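Notebook, bench 2, cloths and surfaces
August, Saturday, started 8:40

Wiped the bench top down first thing with plain water and let it air. It still shows a dull patch toward the back, which is from the Foulkes polish we tried in spring. Not using that again. Everything below was done on the bare top with no mat.

The job today was folding. We get the gray cloths back from the wash in one big knot and they go into the drawer any old way, so when somebody wants one they pull out three. Stasthorpe want theirs flat and in a stack for the next delivery, and I'd like ours done the same way so there is only one method to remember.

Batch is 12 cloths, Clollari, the plain dark gray ones. Washed on Thursday's program, no softener. Lot number on the bag is 1362, copying it here because the bag will get thrown out.

First thing I noticed is that the old cloths have gone out of square. Lay one down and line up the near edge, and the far corners don't match. I spent too long on the first two trying to make them match. After that I folded to the long edge and let the short side come out wherever it liked. Much faster.
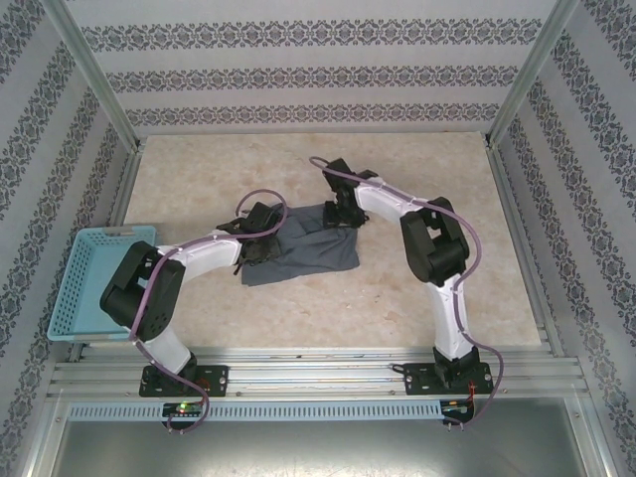

Berwyn Rowlands

A dark cloth on the pale top is easy to work with. The outline shows up clearly against the cream even when the cloth is all bunched up, and you can find an edge without lifting the whole thing. On the old green mat I was always feeling around for the hem. The tan mottling doesn't get in the way.

The creases are the slow part. If there's a fold running across the cloth already, it wants to fold there again and you end up with a lopsided packet. Two ways around it:

Shake it out by the short edge, lay it down, smooth from the middle outward. Works on most of them.

If the crease stays, turn the cloth over and put the new fold on top of the old one. Not as neat but it stacks.

Turned-over flaps near a corner need to be opened before anything else. I missed one on the fifth cloth and only found it when the stack leaned.

Stopped at 11:15 with all of them folded in thirds, then in half. They fit the left drawer in two stacks with the folded side facing out. One has a worn hem and I put it in the rag bin - so the drawer count is 11, and the sheet on the door needs changing.

Left to do: same again with the Vancombe cloths, which are thicker and may not go in thirds. Try one in quarters before doing the lot. Shelf 512 is free if they don't fit the drawer. Also ask whether Stasthorpe mind which way the hem faces, I couldn't find it in their note.

Bench wiped again and left clear for Monday.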